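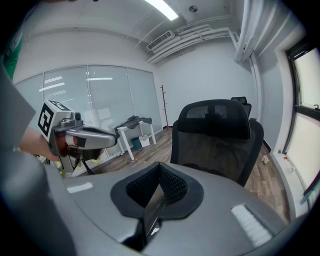
Ergonomic handle

An ergonomic handle is a handle whose maker claims that its shape, size or surface has been suited to the human hand. The term is used for garden tools, kitchen knives, toothbrushes, pushchairs, power drills and a great many other goods. It has no agreed meaning in trade. A handle may be called ergonomic after long testing with users, after a short look at a table of hand sizes, or after no work of any kind, and the buyer has no ready way of telling which.

Origin of the term

"Ergonomics" comes from Greek words for work and law. It came into wider English use in the middle of the twentieth century as a name for the study of people at work, and at first it was mostly heard among engineers and doctors. Its spread to packaging came later and is poorly recorded. Popular accounts often say that the ergonomic handle was born with some particular knife or peeler, but such claims tend to come from the makers of the knife or peeler in question.

Shaped handles are far older than the word. Scythe shafts with two set grips, saw handles with a horn above and below the palm, and axe hafts with a swelling at the end were all in common use long before anyone called them ergonomic. It is sometimes said that these forms were perfected over centuries by craftsmen who knew the hand. Some may have been. Others were shaped by the timber to hand, by the habits of a district or by what a workshop could turn out quickly, and the fact that an old form survived does not show that it was comfortable.

Common features

Most handles sold under the label share a few traits. The section is oval or rounded and thicker than on a plain tool. There is often a soft outer layer, usually a rubber-like plastic moulded over a harder core. Finger grooves are frequent, as are ridged or dimpled patches meant to stop slipping. On pliers, shears and some hammers the handle may be bent so that the wrist stays straighter in use.

The case for these features varies a good deal. A thicker handle can lower the force needed to hold a tool, up to a point, after which it becomes harder to hold. The right point depends on the hand. A bent handle may help in one posture and hinder in another, so that shears which keep the wrist straight at a waist-high bench may force it sideways when the same cut is made at floor level. Soft coverings spread pressure, but a covering that is too soft makes the user squeeze harder to keep control, and many grow sticky or split with age.

Finger grooves are the weakest of the common features. A groove fits a finger of one width in one place. For anyone whose hand is larger or smaller than the one the designer had in mind, the ridges between the grooves press into the fingers. They remain popular, and the likely reason is that they look like a handle that has been thought about.

Testing

Trials of handles usually measure one or more of three things: the force a person can apply, the activity of muscles in the forearm, and what people say about comfort. The three do not always agree. A handle that gives the strongest grip may be the one that users like least after an hour.

Much of the published testing is hard to rely on. Groups are small, sessions are short, and the people taking part are often students or office staff who do not use the tool for a living. The tester in many cases is also the seller. Comfort scores have a further problem, in that a person who is handed a plain wooden grip and then a coloured, padded one can guess which is supposed to be better.

A better-known dispute concerns the Tendska range of pruning tools, sold by the firm of Goodall. Its leaflet stated that hand strain was cut by 40 per cent. The designer Kiprono Swai asked for the figures and reported that the trial had used 105 people, each of whom made cuts for a few minutes in softwood dowel. He noted that the new shears had been fitted with sharper blades than the old ones, and argued that the blades alone could account for the result. Goodall replied that the blade and handle were "designed as a whole". The leaflet was reprinted in August without the percentage. The handle was not changed.

Swai has also criticised the use of hand tables. The set used by Silow for its kitchen range held 1421 measured hands, which sounds ample, but almost 100 of them belonged to women past retirement age, a group to whom the range was chiefly advertised. Silow has said that the sizes were later checked by other means. It has not said what these were.

Claims about injury

Claims that a handle prevents injury deserve more care than claims about comfort. Pain in the hand and wrist is linked to force, repeated movement, posture, cold, vibration and lack of rest, as well as to causes outside work. A change of handle touches only some of these. Where a workplace brings in new tools and shorter shifts together, any improvement cannot be put down to the tools, though sales material often does so.

None of this shows that handle shape is unimportant. A badly shaped handle can cause blisters, numbness and lost control, and people with arthritis often report real benefit from thicker grips. The benefit can sometimes be had from a length of foam tube pushed over an ordinary handle, at a small part of the price.

See also

Grip strength
Hand tool
Onness shears
Repetitive strain injury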